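Journal Issues > Studies in Small Publishing > Articles > Section 4

4. Revision and the second-language novelist

4.1 Which changes were accepted

In the previous section we described how the manuscripts reached Sarley Press and who was the first reader of each. Now we turn to the editing itself. The material is 52 edited chapters by 15 writers, all of them writing fiction in English after they had already published in another language. The chapters are kept with the editors' letters in the Kershaw collection, and we were allowed to read both together. This was important for us, because a mark in the margin often has little meaning without the letter that came with it.

The first observation is simple. Writers accepted almost every correction of articles and prepositions, and usually they did so without comment. Ebise Zeleke wrote to her editor that she "would like to keep the energy for the bigger fights." The bigger fights, in her case, concerned the order of sentences in a long funeral chapter. The editor, Darren Pilkington, had moved the name of the dead man to the opening line. Zeleke moved it back to the end of the second page, and she explained in her letter that in the village of the novel the name would not be spoken before the food was served. Pilkington agreed, but asked for one small sign earlier in the chapter so that readers would be patient. The printed version has this sign. It is a chair which stays turned to the wall.

The second observation concerns idiom. Here the answers were much less even. When a writer had translated a proverb word by word, editors proposed either an English proverb with a similar meaning or a plain statement. The English proverb was refused more often than the plain statement. Vratislav Danko, whose novel Clesuvell takes place in the river town of Bidov, wrote that an English proverb in the mouth of his ferryman "makes him wear another man's coat." He preferred to lose the proverb completely. In two chapters he even took out the whole conversation around it, and these cuts were not requested by anybody.

We must be careful with such remarks. Letters between a writer and an editor are polite documents, and a refusal may be softened or delayed. A writer can also accept a change in June and silently take it back in the proofs. We found this in the chapters of Declan Crabtree, who grew up between Irish and English and does not describe himself as a second-language writer at all — we kept him in the group because his first two books were in Irish. His proofs restore many of the commas that his editor had removed, but the letters say nothing of it.

Figure 2. Dark knit glove and black teardrop-shaped loop. 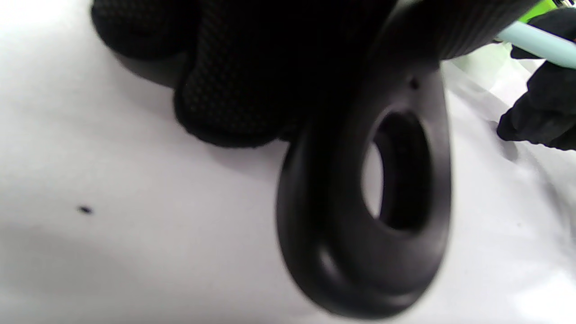
4.2 Reading aloud as a method of editing

One editor at the press, Shanthi Roy, worked in a different way from her colleagues. She did not send back a marked chapter at first. She asked the writer to record a passage of 400 words in the writer's own voice, and she listened to it with the manuscript on the desk. She marked the places where the voice and the page did not agree: a pause without a comma, a word which was skipped, a sentence that the reader had to start again.

Her letters after these recordings are shorter than the letters of the other editors, and they contain more questions. To Danko she wrote, "You say this line faster than you wrote it. Which speed is the right one?" He answered with a new version of the line, a good deal shorter, and he used the same approach for the rest of the chapter. In our comparison of the drafts, the revised chapter has fewer relative clauses, and the dialogue stands more often alone on its line.

Not every writer liked the method. Zeleke, who worked with Roy on one story only, found it uncomfortable to hear her accent treated as evidence. She wrote that her sentences are made for the eye, and that when she reads them aloud she is already translating them back for her mother. Roy did not ask for a second recording. The story was edited on paper in the usual way, and Zeleke's letters about it are friendly.

It would be easy to place these two cases against each other, but the conditions were not equal. Danko had read in public for many years before he came to Sarley, and Zeleke had not. The lengths of the texts were also different. What we can say is that recording brought questions of rhythm into the letters at an early stage, while in the other chapters rhythm was discussed late or not discussed. The effect of this on the final proofs is treated in Section 5, together with the question of who had the last word on punctuation.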